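Table clearing (Ponulstead)

Table clearing is what we at Ponulstead call the job of taking the leftovers off a table after people have eaten - the cups, the cartons, the wrappers, the bags. It is one of the oldest jobs in any canteen or day kitchen and one of the last to get any sort of automation. I have worked in ours for long enough to have done it with a tray, with a trolley and now with grippers, so this entry leans heavily on our own place. Other sites are welcome to add theirs!

Background

Before the change, clearing was done by whoever was free, which in practice meant Stela Anghel and me. Two people, two bin bags, a damp cloth. The dishwashing side had been mechanised years earlier and the floor was done by a machine too, but tables were left alone because everything on them is a different shape. A plate is easy. A half-squashed carton lying next to a spoon somebody wants back is a much harder thing to teach.

Kadent came in with their system, which the staff call Filip, in July. Rostyslav Ostapchuk set it up and stayed for the first stretch, mostly sitting on an upturned crate with a laptop on his knees.

How the work is done

Filip's clearing is built on people doing the job with hand-held grippers first, one in each hand, while the movements are recorded. You squeeze, the fingers close, and you carry the thing off. It feels like using very long salad tongs (my wrists complained for a good while). Soft things are the trickiest. Squeeze a paper cup too hard and it folds, too gently and it slides out, and the difference is tiny. Ruxandra Nedelcu has the best hands for it of any of us and she learned on sweet wrappers.
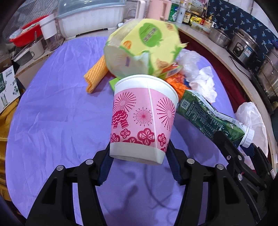 A patterned paper cup and a crumpled drink carton, each held by a gripper, during table clearing.

We logged 1,128 clearances before Rostyslav was happy, and 444 of those had to be done again, mainly for dropped items and sleeves in the way. The cloth matters more than you would think. Wrinkles lift the edge of a wrapper so that you can get a finger under it, while on a smooth bare top the same wrapper just skates about.

Effect on staff

Hours did not go down, which was what everybody asked first. What went was the end-of-meal rush. Stela moved over to the serving side and says she would not go back, and I split my time between recording and sorting what comes off the tables. Sorting is now a proper task with its own slot on the rota.

Not all of it has been welcome. Mercedes Restrepo argued from the start that clearing was when you got to chat to people while they finished their tea, and I think she was right about that. We lost a good bit of it. After she raised it, 3 tables by the window were kept for clearing by hand, and they are always the first to fill up.

There was a row over pay as well. Recording is skilled work and was being paid at the cleaning rate until Emanuel Bratu took it up with the managers. It has its own rate now, though the Etgate site was still on the old one when I last spoke to them.

Terms used

Pick: one item lifted and put down where it belongs.
Redo: a pick that has to be recorded again.
Keeper: anything on the table that is not rubbish, such as a mug or a spoon.

See also: Dish return; Floor cleaning; Rota (Ponulstead)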